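# Sorting mixed household stuff into gray metal bins

Asked in Storage & Organizing

I bought two open metal bins from Nimel to hold the odds and ends that pile up in our spare room. It's mostly toys, plastic bowls, brushes and bath things. Right now it all goes in together and the small items end up under the big ones. The metal floor also gets scuffed. Should I divide the bins or just put less in them? I don't want to spend more than $80.

**Answer 1** (4 votes)

Put less in them. I keep one loose row along the back of each bin and leave the front clear so I can get a hand in. Bowls go in upside down so they don't fill up with little stuff. Toys can sit next to them.

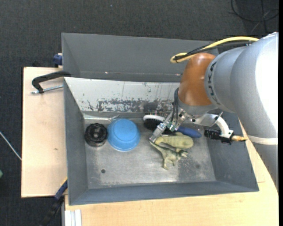 Do metal bins need a liner?

A thin rubber mat cut to size is enough for most homes. It cuts down on noise and new scratches, and you can lift it out to wash it. Galtia sells it by the roll. Skip felt if anything damp goes in, and don't glue the mat down.

Scuffs that are already there won't hurt anything. If they bother you, wipe the bottom with dish soap and a soft cloth and dry it right away.

**Answer 2** (1 vote)

dividers. Sitompul has the clip-in kind, mine have held up since December

**Answer 3** (0 votes)

I would keep hairbrushes out of the toy bin altogether. Bristles catch lint and crumbs and then you are cleaning the brush every week. A small lidded box on a shelf works fine. For the rest I agree with the first answer, one layer only. Measure the inside of the bin before you order dividers, not the outside. The rim on mine takes up more room than I expected and I had to send a set back to Hodside.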